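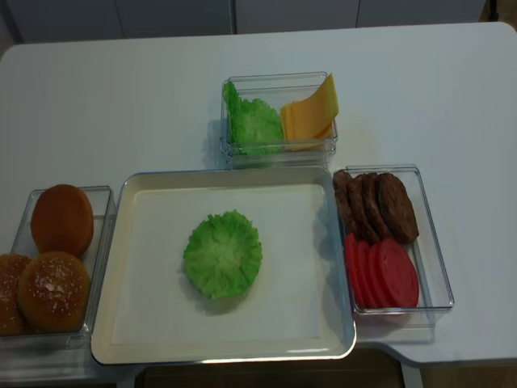 A commenter called Dandurau wrote under my last post that the Klinhom kit looks great on the product page, but what they want to know is how long it takes a regular person to get one burger built, start to finish, and whether the arm has to be some fancy expensive one. Fair enough! I've had the kit for a couple of months now, so let me walk you through how I set it up and what I'd do differently.

We use cookies to remember your settings. Accept | Manage

First, what you're buying. The Klinhom kit is toy burger ingredients plus clear bins, a tray and the task software, and it's sold without an arm. I run mine with a Cledov desktop arm that cost me 2,198 dollars (ouch), but the software talks to a few others too, so check the list before you order anything. You also need a camera on a fixed mount looking down at the table. Mine came separately from a little shop called Kestham and it's been totally fine.

Step 1: Lay out the table

Put the tray in the middle and the bins around the outside. I keep the buns on the left, the patties and tomatoes together on the right, and the lettuce and cheese behind the tray. You can swap these around if you like, but then you have to redo the bin map in the software, and I'm lazy.

I put a flat white sheet inside the tray. My table is white as well, so you'd think everything would wash out, but the food is bright enough that the camera has no trouble picking it up.

Step 2: Load the bins

Stand the patties and tomato slices on edge and let them lean on each other in a row. The manual shows them lying in a flat pile, and I fought with that for a whole evening before I tried them upright. The gripper can get its fingers on either side of a standing slice - way easier than peeling one off a stack.

Lettuce goes upright too. The cheese is floppy and will lean out over the rim of the bin if you let it. Push it back down before you start a run.

Step 3: Teach the pick points

Open the Bins tab, pick an ingredient, and drive the arm down by hand until the fingers are right where you want them. Hit Save Point. I do 5 points per ingredient, spread along the row, so the arm still has somewhere to go as the bin empties out.

Take your time on the lettuce! It's ruffled all the way around and the fingers love to grab just the frill. Aim a little deeper than feels right.

Step 4: Place one thing first

Don't run the whole burger yet. Have the arm put a single lettuce leaf on the tray, then look at where it landed. If it's off to one side, fix the offset in the Tray tab and try again. I like lettuce for this because the green against the white sheet is so easy to see, and a leaf won't roll away on you like a bun can.

Step 5: Run the full stack

Load the recipe called Basic, set the speed to slow and press Go. My first complete burger took almost 12 minutes with all the retries (sorry, Dandurau, that's your answer). It's much quicker now, and I've nudged the speed up one notch since May.

So is it worth the money? The kit alone was 860 dollars, and that stings a bit for toy food and some bins. The software is where the money went, I think, and the Bins tab really is nice to use. I'd still like a lid for the buns and a better manual. If you already own an arm I'd say go for it. If you don't, borrow time on one first and see if you enjoy the fiddling, since there's plenty of it.

Next time I'll go through writing your own recipe file, double patty included.

14 comments | 37 shares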